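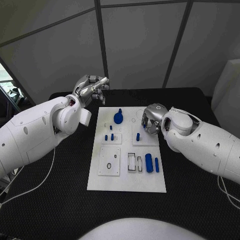
Teaching the peg board by remote control

Vultby tutorials, part 5
Last updated 3 March 2018

The earlier parts covered network setup, arm calibration and mapping the gloves to the robot hands. This part covers recording demonstrations on the peg board: you drive both arms from the operator station, the robot stores what you did, and the training script reads the stored runs later. You need a calibrated two-arm robot, the Raptis gloves, the wrist trackers and a board with its parts. Plan on an afternoon for your first batch. Most of that time goes into resetting the board.

Before you start

Put the board flat on the table with both hands able to reach every corner of it. Drive each hand to its farthest corner and back. If an elbow locks out on the way, move the board closer to the robot and try again. Tape the board's position on the table once you are happy with it.

Check the cables under both forearms. They need enough slack for a full reach, and they should not lie across the board. A cable that drags a peg over in the middle of a run costs you the run.

Open the Osen recorder and confirm that the head camera, both arms and both hands show green. If a hand shows yellow, it is connected but has not been homed. Home it with the fingers clear of the table.

Set the speed limit to 40 percent. You can raise it later. New operators who start at full speed knock parts over, and they also pick up a jerky style that is hard to lose.

Recording a run

1. Set out the parts. Use the layout card for the run you are recording. The card says which parts start in their plates and which stand loose on the board. Small differences in where the loose parts stand are fine and even useful, but a part in the wrong plate is a different task and needs its own label.

2. Take the ready pose. Hold your own arms out in front of you with your elbows bent, then press the left pedal to connect. The robot will move slowly to match you. Keep still until the recorder beeps. If you move before the beep, the arms will try to catch up, so let go of the pedal and start over.

3. Start the recording with the right pedal. Wait one full breath before you move. The training script trims the still part at the front and needs something to trim.

4. Bring the working hand in from above. Stop short of the part with the fingers half open, correct the wrist angle there, and only then go down. Correcting the wrist with the fingers already around a peg usually tips it.

5. Park the other hand. Keep it raised over its own side of the board and leave it there while the working hand is busy. Do not drop your resting arm into your lap, as the robot will follow it down into the table.

6. Close the fingers around the part. Close slowly and watch the part itself, not the fingertips. With the bigger blue pieces, let the fingers wrap around the body so the part cannot turn in the grip. Small pegs are better held between the thumb and index finger. 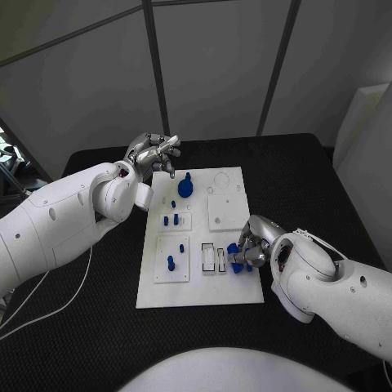
7. Lift and carry. Go straight up until the part clears everything near it, then across. Avoid the shortcut of sliding a part over the board. It looks fine on the monitor, but the model learns to slide everything, including parts that will catch on the edge of a plate.

8. Place the part. Line it up above the hole or slot and lower it until you feel the glove buzz. If it does not go in, lift a little and try again. Keep the recording running. A run with a small correction in it is worth having. A run where you push harder and harder is not, so stop and delete that one.

9. Open the hand and back off the same way you came in. Press the right pedal to end the recording, then release the left pedal to disconnect.

10. Label the run. Choose good, corrected or failed from the list and type the number from the layout card. Do this before resetting the board.

How many runs to record

For a single part going to a single place, 40 good or corrected runs gave us a model that worked. The full board took 132. Change operators partway through if you can, and let each person do a practice batch that gets thrown away.

Problems we ran into

The hand drifts to one side while you hold still. The wrist tracker is loose. Tighten the Vollex strap and repeat the calibration from part 3.

The fingers lag behind yours. Close the live plot window in the recorder. It slows down the whole station on older computers.

The thumb ends up under the index finger and will not close on a small peg. Open your hand fully, then close it again leading with the thumb.

Playback does not match the run. The board was moved after recording. Check it against the tape, and replay one old run before you record any new ones.

Part 6 covers trimming the runs and starting the first training job.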